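Chapter 9
Baskets, Boxes, and Bags: How People Learned to Carry Things

Before You Read

Think back over your morning. You probably carried something before you even left the kitchen, and if you are like most of us you didn't give a moment's thought to what you carried it in. The lunch went into a bag, the bag went over a shoulder, the keys went into a pocket (and a pocket, when you get right down to it, is a small bag that somebody was kind enough to sew onto your clothes). We are going to spend this whole chapter on that sort of thing, and I hope by the end you will look at an ordinary grocery sack with a good deal more respect than you do today.

In this chapter you will read how early containers were made from whatever grew nearby, why certain shapes keep coming back in place after place, how the handle changed the kind of work one person could do alone, and what happened to village basket making once factories began to turn out cheap goods by the cartload.

Words to know: coil, plait, stake, weaver, rim, bail handle, splint, tare

9.1 The Trouble with Two Hands

A grown person with empty hands can carry surprisingly little. Try it with apples. You can hold a few in each palm and perhaps tuck some more into the crook of an elbow, and then you have to walk very carefully and hope nobody asks you to open a gate. Now picture a family that must bring in a whole season's fruit before the first frost, with the trees on a hillside and the cellar at the bottom of it. Without something to carry the fruit in, they would be walking up and down that hill until midwinter!

So people made containers, and they made them very early. It is hard to say just how early, and I would rather be plain with you about that now than have you puzzled later on. Stone lasts. Fired clay lasts nearly as well. A basket made of grass or bark will rot away in a few damp years, and what is left for us to study is often only a mark: the print of a woven mat pressed into the bottom of a clay pot, or a dark stain in the soil where something round once sat. Much of what we know comes from very dry caves and very wet bogs, the two kinds of places where plant fibers have a fair chance of surviving.

There are three main ways to build a basket by hand, and you will meet each of them again in the activity pages.

In coiling, the maker winds a long bundle of grass or straw around and around on top of itself and stitches each new round to the one below. Coiled baskets can be made very tight, and in some places they were made tight enough to hold water.

In plaiting, flat strips cross over and under one another, the way you may have woven paper placemats when you were small. Plaited baskets tend to have square corners, or at least square bottoms, and they work up quickly.

In stake-and-strand work, which most people picture when they hear the word "basket," stiff rods stand up from the base and thinner, bendier ones are woven in and out between them. Willow is the great favorite for this, although hazel, cane, and split oak have all been used, and a maker will happily mix them.

9.2 A Village That Lived by Willow

To see how all this worked in daily life, let us visit Lovside, a river village whose low fields flooded every spring and were no good for wheat. Willow, however, does not mind wet feet. The oldest written mention of the Lovside willow beds is in a rent roll of 1394, where a tenant is charged "2 dozen panniers, well bound" for the use of a strip along the water. No coin is listed at all. The baskets were the rent.

Cutting was done in the cold months, when the sap was down. The rods were sorted by length and tied in bundles, and some were left standing in shallow water until April, when the bark would slip off easily and leave the wood clean and pale underneath. Children did a great deal of the peeling. It was sticky, chilly work, and I suspect that few of them loved it, but it could be done while talking, and that has always counted for something.

The village made different baskets for different jobs, and each had its own name. The falter was a shallow tray for drying plums. The lirkard was the big one, deep and narrow at the foot, made to be carried on the back with a strap across the chest. A lirkard full of turnips was a serious load, and the strap was padded with wool where it crossed the collarbone.
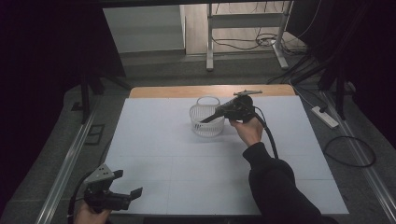 Small baskets were a different matter, and they were wanted in every house. Eggs, berries, mending, candle ends, a few onions to take to a neighbor: none of these called for a strap or a strong back. They called for something light that could hang from one arm and leave the other hand free to knock on a door. The Lovside makers left gaps between the uprights of their berry baskets so that air could move through the fruit, and they saved the closer weaving for things that might fall out.

Pay some attention to the handle as we go along. A handle that arches over from one side of the rim to the other puts the weight below the hand, and a load that hangs below the hand wants to stay level. Two short handles at the sides are better for heavy things, but they take up both hands again, and we are back to the person who cannot open the gate.

9.3 Weighing the Empty Basket

When goods began to be sold by weight, the basket itself became part of the argument. A buyer at the Lovside market did not care to pay plum prices for willow. The answer was to weigh the basket first, empty, and take that amount away from the total. The weight of the empty container is called the tare, and you may still see the word printed on shipping crates and freight cars.

Suppose a loaded basket weighs 11 pounds and its tare is 2 pounds. The buyer pays for 9 pounds of plums. Simple enough, you may say, but a willow basket soaks up water, and a basket left out in the rain weighs more than the same basket dried by the stove. Keep that in mind when you come to the story of the Ostapchuk scales in the next section, where a damp morning and a dry afternoon led to a quarrel that lasted nine years.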